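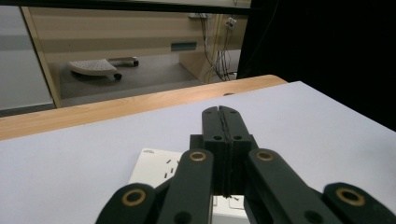
Gráinne Lynch told the Ernberg town council in October that the branch library's evening hours should never have been cut, and that restoring them was overdue. Her remarks opened a public hearing on the library's schedule for the coming year, after which the council voted to keep the Ernberg branch open until 8 p.m. on two evenings a week.

The branch has closed at 5:30 p.m. since the last budget reduction. Under the approved schedule, the reading room, the study tables and the public computers will be available during the added hours. The children's room will continue to close at its present time.

The council received 1,939 signatures in support of longer hours, collected at the Ernberg and Rinder branches and at the Keane Street post office. Residents who spoke at the hearing included high school students, shift workers and several parents of children who attend the homework program.

The added hours will be paid for from the general fund. No change has been made to the budget for books and periodicals. The library will hire two part-time clerks, and applications will be accepted at the front desk in Ernberg through the end of the month.

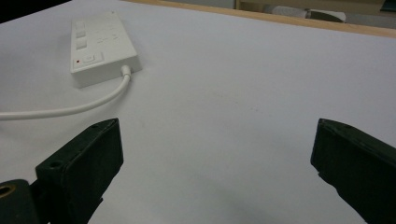 One Rinder resident asked why her own branch had been left out, and said that a bus ride across town after work was no substitute for a library within walking distance. The council replied that the Rinder building shares its heating and alarm systems with the Brarnari Hall next door, and that later closing would require a new agreement with the hall. A report on the matter is expected before the spring session.

Meeting space at the Ernberg branch may be reserved during the evening hours by local groups of up to 27 people. There is no charge for nonprofit use. Requests must be made in writing, and groups are asked to leave the room by 7:45 p.m.

Existing library cards remain valid at both branches.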